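# Shared Desk Project: what I found out about a very plain piece of furniture

So my topic was the white desk in our workroom at Darkimstead, the one next to the gray refrigerator. Everybody laughed when I picked it, but I had a real question! Why does this desk keep filling up with stuff when the others don't? I watched it for 6 weeks starting in October and wrote down what got left there (mugs, mail, somebody's scarf, so many pens).

My guess was the fridge. You open the door, you need a free hand, you put your thing down on the closest flat spot, and then you forget it. I kept a notebook and logged 104 items, which is way more than I expected for one desk.

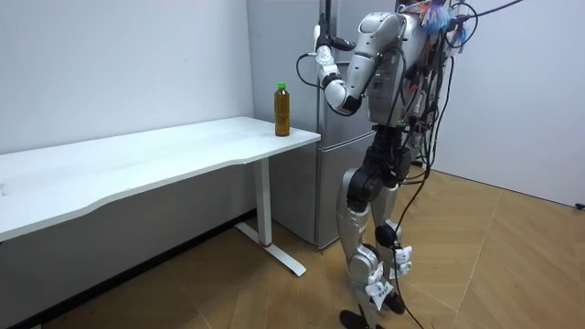
*Fig. 1. The desk, with one bottle (green cap) at the fridge end.*

The bottle kind of proves my point, I think. Most of what I logged was at that same end, within arm's reach of the fridge door. The far end stayed pretty clean the whole time, apart from smudges, and those are everywhere (I wiped it with the Cuvach spray and then with plain water, and I liked the water better).

Tsutomu Kikuchi read my first draft and asked if the curved front edge had anything to do with it. Good question! I tried sitting there for 3 afternoons, and the curve is nice for your arms, but I couldn't connect it to the clutter at all.

What I'd change: a small shelf beside the fridge, so drinks have somewhere to go. I'd also start logging the time of day, which I skipped and now regret. The full item list is in the appendix, sorted by week.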